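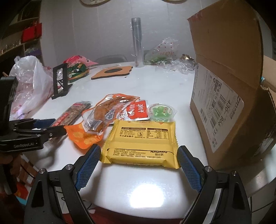 Savoury biscuit

From the Nitcombe Pantry Encyclopedia, last revised November 21, 2023

A savoury biscuit is a small, flat, baked thing made mostly of flour, fat and salt, and I've been put in charge of this entry because I eat more of them than anyone else on the site (fair enough!). I'm using the word in the British way, so crackers count, cheese biscuits count, and those airy cream crackers that explode down your jumper count too. Sweet biscuits have their own page, and it's far too long.

Name

In Britain we say "cracker" for the plain, crisp, layered sort and "savoury biscuit" for nearly everything else, though I grew up calling the whole lot "cheese biscuits" whether they had any cheese in them or were only meant to go under it. That muddle is still with us. A cheese biscuit can be either one, and you have to work it out from what's on the plate.

What goes in

Plain flour, a fat, salt and a splash of water will get you a perfectly decent biscuit. Butter gives a short, crumbly bite and oil gives a harder snap. Cream crackers and soda crackers are raised with yeast, and the dough is folded over itself again and again before it's rolled out thin, so you get all those flaky layers. Cheese ones have grated hard cheese or cheese powder mixed into the dough, or a dusting of flavouring put on after baking, and plenty of makers do both.

The little holes are called docker holes. They let the steam out, so the biscuit stays fairly flat and doesn't puff up like a pillow. I once forgot to prick a whole tray and got something closer to a set of small cushions. I ate them anyway.

History

Hard baked biscuits fed sailors for centuries, because dry bread keeps and soft bread doesn't. Ship's biscuit was tough enough that people soaked it in whatever drink was going. The lighter, saltier kinds we'd know now came in during the nineteenth century, when factories could roll dough thinly and evenly and tins kept the damp out.

In my own corner of the world, the Halthorpe bakery made a caraway cracker until 2000, and I still miss it badly. Kitwood bought the recipe and brought it back as a thicker, sweeter thing that I can't recommend (sorry, Kitwood).

Around the world

Savoury biscuits are sold pretty much everywhere. Seaweed, spring onion and cheese are all well-liked flavours in East Asia, Scandinavia has its rye crispbreads, and in southern Italy you'll find taralli, boiled and then baked, which some people would say belong on another page. I've had that argument and I'm leaving them in.

Keeping them

Air is the enemy. A sealed packet keeps for months, but an open one goes soft in days, faster if you store it in a tin with cake. Soft crackers perk up after 4 minutes in a low oven, then need to cool on a rack.

See also: Oatcake; Crispbread; Cheese straw; Water biscuit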